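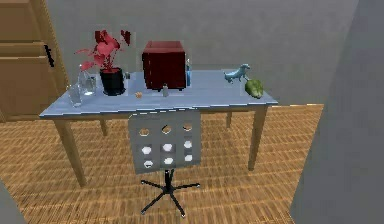 Evanthia Kokkinos wondered whether the whole thing might be settled by looking at the tenancy agreement first, before anyone spends a penny, and I'd second that, but let me put the original query up top so it makes sense to people arriving from the search page.

Noisy upstairs flat, practising the cello in the evenings
Posted in Neighbours and Renting

Hello all. I moved into a first-floor flat in Wubshet in December and I'm a keen (if not very good) cello player. I try to practise for an hour after work, usually finishing by eight. The lady below has now left two notes, both perfectly polite, saying that it comes straight through her ceiling and she can't hear her own television. I don't want to fall out with her, she took in my parcels the very first week! I've been quoted 300 pounds for a thick underlay and rug, and I don't know if that would be money down the drain. Has anyone been through this?

Evanthia Kokkinos
As I said, read your agreement. Mine had a line about musical instruments tucked in near the back, and I'd lived there a good while before I noticed it. If yours says nothing, have a word with the letting agent anyway and get the reply in writing.

Bowandrosin
Oh, you have my sympathy, I've been on both sides of this one! The trouble with a cello is the spike. It stands on the floor and sends the low notes straight down into the boards, and whoever lives below gets the worst of it.
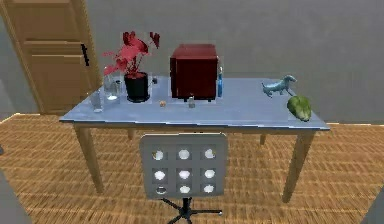

So before you pay for anything, try putting the spike on something soft and heavy. I used a folded bath mat with an offcut of carpet on top, and then a square of thick rubber when the mat began to slide about. My neighbour said the difference was quite marked on the bottom string and not much at all on the top one — which suited us both, as it was the bottom one that had been rattling her cups.

A rug does help the room sound less harsh, but I wouldn't spend 300 on one in the hope that it'll stop the noise. I paid 68 for a second-hand wool one and that was plenty. A practice mute is worth having as well. It makes everything sound as if you're playing inside a cupboard, and you do get used to it.

The other thing is to go down and knock. Take a cake if you bake. Ask her which evenings matter and which programmes she likes, and leave those alone. Mine wanted Wednesday kept quiet and didn't mind a bit about the rest, and we'd both been fretting for weeks by then.

tam_o
just get an electric one with headphones. sorted

Bowandrosin
They're lovely things, tam_o, but a decent one costs a fair bit, and it doesn't feel the same under the hand. Worth borrowing one first if there's a music shop near Wubshet that hires them out. Do let us know how you get on with the rubber square.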